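Print this page
E-mail this page

Banded Pebbles of Penstead Beach
Student project report, Earth Science
June – by the Year 12 project author

I chose agates for my project because I found one on Penstead beach when I was small and have never stopped looking for them! Agate is a kind of chalcedony, a form of quartz whose crystals are far too small to see without a microscope. The bands form when silica is laid down in layers inside a hollow in rock, very often a gas bubble left behind in old lava.

My question was simple: are agates more common at the north end of the beach, near the Grotard stream, or further south? The stream cuts through lava flows inland, so I expected more of them close to its mouth.

Method

I marked out 53 squares along the high tide line, each one metre across, and picked through the top layer of pebbles in every square. Anything that let light through went into a labelled bag. At home I washed the finds and tested each one for hardness. Agate will scratch glass, and calcite won't – a quick way to weed out the lookalikes. I also held each stone up to a torch, and that was easily my favourite part, as a dull brown pebble can suddenly show lovely orange rings.

Results

In total I sorted 3,596 pebbles, of which 1,945 came from the northern half. Only 80 were agates. Most of these were from the squares nearest the stream, and the number dropped off quickly as I moved south. The northern stones were also rougher, with bits of the pitted outer skin still on them. The southern ones were smoother, which fits with a longer time being rolled about by the sea.

I had one surprise. Two squares near the Vieira rocks, well to the south, had more agates than their neighbours. The rocks may act as a trap for pebbles moving along the shore, but I would need to go back after a winter storm to check.
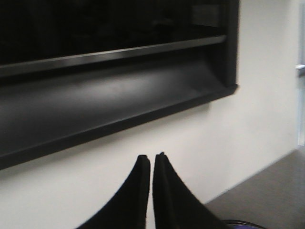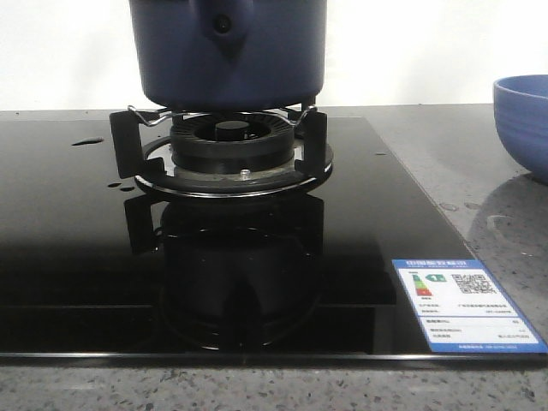 What I would change

My squares were all on the high tide line, so I missed whatever was lower down the beach. I would also like to cut a few stones and look at thin slices under a microscope – the colours between crossed polarisers are meant to be wonderful. And I would weigh the finds as well as counting them, so that one large agate isn't treated the same as a tiny chip.

Related items
Flunent Quarry: a fossil diary
Why is some quartz pink?
Making a hardness testing kit
Sand grains under the lens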